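Parcel Room Shelf Check, with comments
Zustanitz pickup point, Sawatzky building
Checked by: Thérèse Chan

1. Shelf boards level and seated: OK
2. Box lifted with both hands, one on each end: OK. Lovely to see this done even with the little ones!
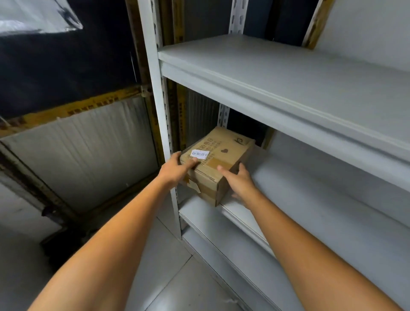
Zustanitz, Sunday, January 27, 2019

3. Worn or torn boxes: Watch. A flap of torn cardboard can catch on the shelf lip, so slide nothing, lift it clear. Tape the flap down before the box goes back.
4. Posts and bolts: OK. Every bolt on unit 22 got a turn with the wrench and none moved. I was so pleased I did unit 2 as well.
5. Aisle walkway clear to the back wall: Watch. It's narrow, so one person at a time with a parcel, please, and keep elbows in.
6. Soft mailers held by the lower corners, label facing you: OK 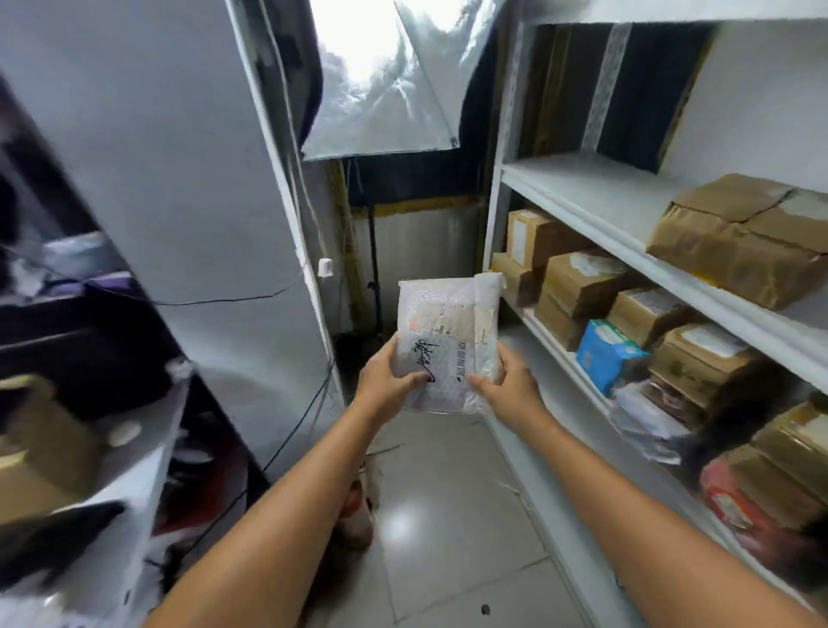 Padded mailer, both hands, in the aisle.

7. Bulky paper-wrapped parcels on upper shelves: Watch. Push them well back from the front edge, and move anything heavy down a level.
8. Labels readable without turning the parcel: Mostly. The upright cartons are great for this, I could read the codes straight off the front. 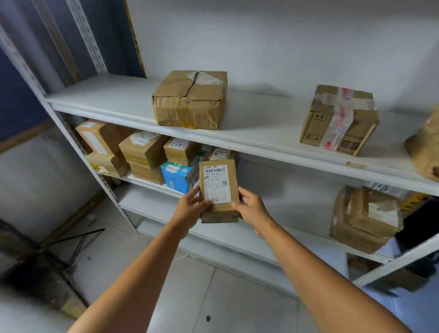
I'd love the same for the flat boxes, where the label often ends up on top and you have to stretch to see it. Turning them label-out takes a second.

9. Crushed corners, split top flaps: Fix. Retape, note it in the Grotell log, and don't stack on them.
10. Stacks two high at most: OK
11. Step stool feet and treads: OK, new rubber feet and they grip like anything!

Next full check in May. Really good work on this room, everyone.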